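Two arms, one pine table: notes from the winter build

We have had both arms running on the same table since last week, and I promised to write down how we got there before I forget the details. 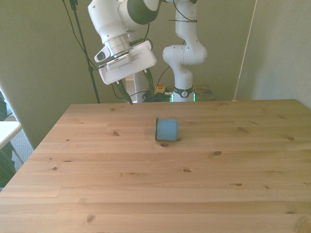
One reader wrote under my previous post that two arms are a luxury for a hobby workshop, and that I should first make one of them do something useful every day. I have thought about this comment more than the person probably expected. With one arm I learned to move things from left to right. With two I have to think about who goes first, who waits, and where the waiting one should keep its elbow. For me that is the interesting part, so I continue with two.

The workshop is the shared one on the ground floor of the old Tremblay building, where I rent a corner by the month. I call the whole project Skornura. It is a word without meaning, it was free as a folder name and now it is too late to change it.

The table

I wanted a metal bench and I got pine. In the beginning I was unhappy about it, but now I would take pine again. I can screw a stop into it, remove the stop and fill the hole, and I do not cry over a scratch. The knots are a different matter. My first detection script worked on brightness only, and it loved the knots. It reported them as objects with great confidence and the arm wanted to go and pick them up. I spent two evenings on adjusting thresholds before I accepted that brightness alone was the wrong idea. Now the script looks at colour first, and this is why the test piece is light blue. Blue against yellowish wood is easy, dark against dark knots is hard. One day I will go back to the hard case, but not in December.

The small cylinder is a good test piece for another reason. It rolls. When it lies on its side and a finger touches it a moment too early, it goes away and the next attempt has to begin with looking again. A cube forgives you many millimetres. If you only test with cubes, you will believe your calibration is better than it is.

Calibration

The camera sits on the gripper housing, so it moves together with the hand. I had read that this makes everything simpler, and for the last part of the approach it is true. But you need the relation between camera and fingers, and any small error there comes back in each single grasp. I collected 42 poses with a printed pattern and threw away the ones where the pattern was too flat to the lens. The result was better than my earlier attempt with 20 poses. I cannot tell you if the improvement comes from the number or from the fact that I was more patient the second time.

A mistake which cost me a full Saturday: I tightened the camera screws after the calibration. Please tighten first.

Sharing the space

The two bases do not know about each other. Each controller thinks it is alone in the world, and a small program of mine, called Sedum, stands between them and gives out permission. The table is divided into zones, and an arm must ask for a zone before it enters. It is a very simple scheme, like a key hanging on a nail. If the key is not there, you wait.

The first version had a classic fault. Arm one held the left zone and wanted the middle, arm two held the middle and wanted the left, and both stood politely until I pressed the button. I solved it by letting an arm ask for all its zones in one request. It is slower, and I do not care. In the last long simulation I ran 1105 requests and none of them got stuck.

I also keep the emergency stop at the back between the arms, and I am not satisfied with this place. To reach it I must lean towards exactly the thing I want to stop. A second button at the front edge of the table is on my list, above everything else, and until it is mounted I run at the lowest speed.

Cables

I have nothing intelligent to say about cables. They loop around the arm, they lie behind the table in a heap, and every time I order them a new device arrives and brings its own. What I did learn is to leave more slack at the wrist than looks reasonable. With too little slack the cable pulls when the last joint turns – you will first blame the software, as I did. I moved the arm slowly by hand through all the extreme positions and marked with tape where the cable became tight. It takes half an hour and I recommend it.

The rubbish in my log files

The logging is still the old Flondov script, which I wrote for a plotter and then stretched until it could follow an arm. It writes one file for each run, and on Sunday I found 431 of them in the same directory, most with names like test_new and test_new2. I have now put date and zone map in the file name. The old ones I will sort when it rains, or I will delete them.

What comes next is the handover, where one arm gives the piece to the other without putting it down. The geometry is ready on paper. I am less sure about the moment of letting go: if the first gripper opens too early the piece falls, and if it opens too late both arms pull on it. I think I will watch the motor current and open when it rises, but maybe somebody has tried this with small round parts and knows a better signal. The comments are open, and I read them also when I am slow to answer.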